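Speaker notes: Writing Recipes That Other People Can Follow
Utbridge Home Cooking Society, winter meeting, December 2019
Speaker: Issa Karam

Opening

Good afternoon. Thank the society for the invitation and Mavden Hall for the use of the room. Mention that the printed recipe sheets are at the back and that questions will be taken at the end.

State the subject plainly. The talk concerns the written recipe: how it is set out, how it is tested, and how it is kept up to date once it has been published. It does not cover photography, advertising or how to gain readers. Those who came for the session on photography should be directed to the programme for the spring.

Background

The society's recipe archive now holds 4000 recipes, sent in by members over many years. They vary a great deal. Some were typed with care, some were copied from the backs of envelopes, and a fair number leave out the oven temperature altogether. In November the archive group began to read through the baking section with a view to putting it online. The points that follow come from that reading.

Pause. Ask how many of those present have followed a recipe that used an ingredient in the method which did not appear in the list. Wait for hands.

Part one: the ingredient list

Ingredients should be listed in the order in which they are used. Where an ingredient is used twice, the list should give the full amount and the word "divided", or give two separate entries. The society prefers two entries.

Give weights in grams for dry goods and millilitres for liquids. Spoon measures are acceptable for salt, spices and raising agents. "A cup" should not be used unless the writer states which cup is meant.

Draw attention to the difference between "100 g walnuts, chopped" and "100 g chopped walnuts". In the first the nuts are weighed whole. Members who have worked in kitchens will know this already; go quickly if the room is nodding.

Tin sizes belong at the head of the list with the oven temperature. Of the cake recipes read so far, the tin size was the detail most often missing. Read aloud the entry for the Skarnedska honey cake, which says only "the usual tin". The contributor has since written to say that her usual tin was a loaf tin. The archive group had been using a round one.

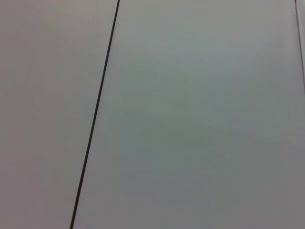
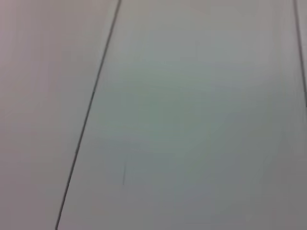 Part two: the method

Each step should hold one action, or two that are done together. Long paragraphs are hard to follow with flour on the hands, and a reader who looks away from the page must be able to find the place again.

Times should be given with a sign to look for. "Bake for 25 minutes, until the top springs back when pressed" serves the reader better than the time alone, as ovens differ. The same applies to frying onions, where printed times are nearly always too short. (Expect some laughter. Move on.)

Avoid "cook until done". Avoid "season to taste" for raw mixtures that cannot safely be tasted.

If dough must rest overnight, say so at the top. The noodle recipe known in the archive as Hong noodles asks for a rest of 9 hours, and mentions it in the final line of the method. It is an excellent recipe and has been moved to the front of its section with the resting time beside the title.

Part three: testing

The society asks that every recipe be cooked at least twice before it is sent in, and once by a person other than the writer. The second cook should work from the page alone. The writer may be in the house but should not be in the kitchen.

Notes should be made on the sheet while cooking and not afterwards from memory. Changes should be written in full. A tick or a cross in the margin will mean nothing to the person typing it up.

Part four: corrections

A published recipe will draw letters. Where a correction alters an amount, a time or a temperature, the recipe should carry a short note saying what was changed. Small changes of wording need no note. Old printed copies should be marked or withdrawn.

Where a recipe comes from another cook, name the cook. Where it has been adapted from a book, name the book and rewrite the method in one's own words.

Closing

Remind members that the baking section is open for checking and that 7 sheets are still without a reader. Names may be left on the list by the door. Take questions. If time is short, leave out the question of American measures, which is dealt with on the back of the printed sheet.

Related items
Setting out a recipe: the society's house style
Spring programme: photographing food at home
Oven temperatures and gas marks: a table
How to send a recipe to the archive

Contact the society | © Utbridge Home Cooking Society | Back to top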